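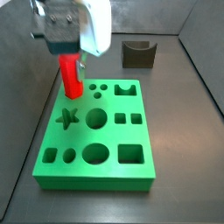 Early Years Play Team, Torres Toy Library

Last updated: 12/9/21
Reading time: 7 minutes

Speaker notes, sorting boards talk (the long version, skip the bracketed bits if we start late)

Hello everyone, thank you for coming, do grab a biscuit before you sit down. I'm going to talk about sorting boards, and yes, I could do it all afternoon, so Fernanda has a timer and permission to use it.

First slide stays up while people settle. Green board, red block, and the block is right down near the surface but over at the left, where there's no hole for it, with the little round holes off to one side. Leave it up there for a bit. Ask the room: what would you say to a child at this exact point? Wait. Really wait, even if it feels awful. Somebody always says "try turning it" and somebody else says "other side, darling" and then we've got something to talk about.

My answer is that I'd say nothing yet. I used to be dreadful at this! My own daughter had a Clundum board when she was small and I must have said "nearly!" all day long. I'd hear it in my sleep. What I'd like us to do in sessions is sit on our hands and give the child time to have a look. A block hovering over the wrong patch is a child thinking (or having a rest, which is also fine).

Now the block itself. It's a long one with square ends, and I love these for a talk because grown-ups look at them and see a stick. Stood upright, the bit that matters is the end. Laid on its side it's a different shape altogether and a two-year-old will quite reasonably try to get it in that way. Pass round the bag of blocks from the Lorkaleck box here. Ask people to shut their eyes and feel for one with square ends. Give them a minute, it gets noisy.

(If someone asks about colour: the red on green shows up nicely, and that's why I like it. Some boards paint each hole to match its block, and then you're playing a colour game. Nothing wrong with a colour game. But don't write "shape" on the session sheet if the child was matching colours, please, I had to redo half of February's.)

Holes next. Go back to the slide. The three small round ones are in a triangle, two side by side and one between them a bit nearer to us. I'd like people to notice how close together they are compared with the space the red block is over. Small holes in a bunch are hard work for little hands, you go for one and your knuckles are over the other two. Start a new child off with a hole that has plenty of room round it and let them find the fiddly ones themselves. They will, they can't resist them. Fingers go in first, always.

Where to sit. Beside the child, low down, board flat on the table. Adelino Carvalho did this for us at the Ondance open day and he had the board turned so the child was looking at it from the same side as he was, and I thought that was so sensible I've copied it ever since. If you sit opposite, you see everything upside down and your "left a bit" is wrong. Also a plain table top, nothing patterned. A dark one is lovely if you've got it, as the board stands out and so do the bits you've dropped.

Demo now. I need a volunteer. Sleeves up, one block, their other hand behind their back. Ask them to hold it by the very top and put it in without letting go. It's so much harder than it sounds because you can't see past your own fingers! Then let them do it again, properly, with the other hand steadying the board. People get this straight away once they've had a go, much better than me waffling on.

Things I want to get in before the timer:

Put the blocks out 2 at a time. A whole heap is exciting for tipping and no good for sorting.

Let them put a small block in a big hole. It fits, from where they're sitting.

Ten minutes is loads. If it's over in one, pack it away and go and look at the bus.

Loans. We're at 328 for the year and sorting boards are a good chunk of that, but they come back with blocks missing. Please check the bag with the family at the desk, cheerfully, before they've got the coats off. Fernanda Meireles has the spares drawer and she'd rather hear on the day than find out from the next family along.

Questions. Someone will ask about washing. Warm soapy cloth, wipe inside the holes with a corner of it, leave it to air overnight on the rack and keep it off the radiator. Someone will also ask what age, and I'm going to say "have a go and see", and they'll want a number, and I'm still going to say it.

Leave the green board on the front table afterwards so people can play with it while we stack the chairs.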